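Cooking in One Room: How Students in Shared and Single-Room Lets Prepare Their Meals

Group project report, Housing and Daily Life module
Kartini Teoh, Hammad Qureshi, Joon-young Cheon, Zakhar Ivanyshyn
December 2025

1. Introduction

Our group wanted to find out how students living in small lets in Cumdale cook and eat during term. Many of the lets near the college are single rooms in converted houses. Some have a shared kitchen on another floor, and some have no proper kitchen at all, only a sink and a socket. We thought this might affect what people eat, how much they spend and how often they eat with others.

We chose the subject after two of us moved out of halls in June and found that our new rooms had very little space for cooking. The tutor suggested we keep to one town and one term so that the work could be finished on time.

2. Questions

We set ourselves three questions. What equipment do students in small lets use to cook? How much do they spend on food in a week? Do they cook more or less than they did before they moved in?

We had a fourth question about food waste but dropped it after the trial run. People could not remember what they had thrown away.

3. Method

We wrote a short questionnaire with 14 questions and gave it out on paper and online. We put up notices in the library, the launderette on the main road and the entrance halls of the lets where the landlord allowed it. We received 186 replies. We left out replies from people living with their parents or in halls, and those that were less than half filled in. This left 100 that we could use, which made the percentages easy to work out.

We also held 12 interviews of up to half an hour each. Hammad and Kartini did most of these. Joon-young entered the questionnaire replies into a spreadsheet and Zakhar checked them. Interviews were written up the same evening from notes and were not recorded.

4. Results

4.1 Equipment

Of the 100 people, 51 said that a microwave was the thing they used most for hot food. A hob in a shared kitchen came second with 27. The rest named a plug-in hot plate, an air fryer or a kettle. Seven people said they used only a kettle, and we asked two of them for an interview. Both lived mainly on noodles, porridge and bread.

Space was mentioned more often than cost. In a single room the same table is used for eating, studying and keeping the microwave on. A microwave also needs room for its door to open, and several people said they had to clear their books away before they could heat anything. One person kept hers on a chest of drawers and ate sitting on the bed.

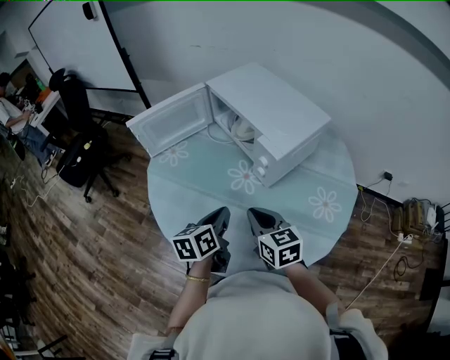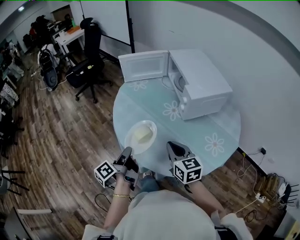 A small microwave with the door open takes up a good part of a round table.

The type of microwave made a difference to what people cooked. Cheaper models have one dial for power and one for time, and people who had these said they learned the settings by trial and error. Recipes on packets give a time for a certain wattage, and most of those we interviewed did not know the wattage of their own oven. Two had worked it out from the label on the back. The others added a minute at a time until the food was hot.

4.2 Spending

We asked people to choose a band for weekly spending on food, including takeaways. The largest group, 44 people, chose the £25 to £35 band. People with a hob spent slightly less than people without one. We think this is partly due to ready meals, which cost more per portion than cooking rice or pasta in a large pan.

Storage also came into it. A small fridge with an ice box holds only a few days' food, so people shop more often and cannot make use of larger packs. One second-year student shared bags of frozen vegetables with the person across the landing and they took turns to pay.

4.3 Cooking before and after moving

We asked people to say whether they cooked more, the same or less than before. 58 said less, 23 said the same and 19 said more. Most of those who said more had come from catered halls, so this was expected.

The people who cooked less gave different reasons. Smells in a room that is also a bedroom came up often, as did smoke alarms. Some shared kitchens were locked at night. Three people said that they did not like carrying hot pans up the stairs.

5. Discussion

Our results suggest that the room itself has a large effect on how students eat. We had expected money to be the main reason for simple meals, but people talked more about table space, storage and washing up. Washing up was not in our questionnaire and it should have been. Several people washed plates in the bathroom basin.

The sample has limits. People who like cooking may have been more willing to reply. We had very few replies from the streets north of the station, where one landlord did not want notices in the hall. Our spending bands were also too wide to show small differences.

6. If we did it again

We would ask for a one-week food diary from a smaller group and measure the table and worktop space in each room. We would also speak to landlords, as we only have the tenants' side.

7. Thanks

We thank everyone who filled in the questionnaire, and Gun-woo Wi, who read the first draft and corrected our percentages in section 4.3.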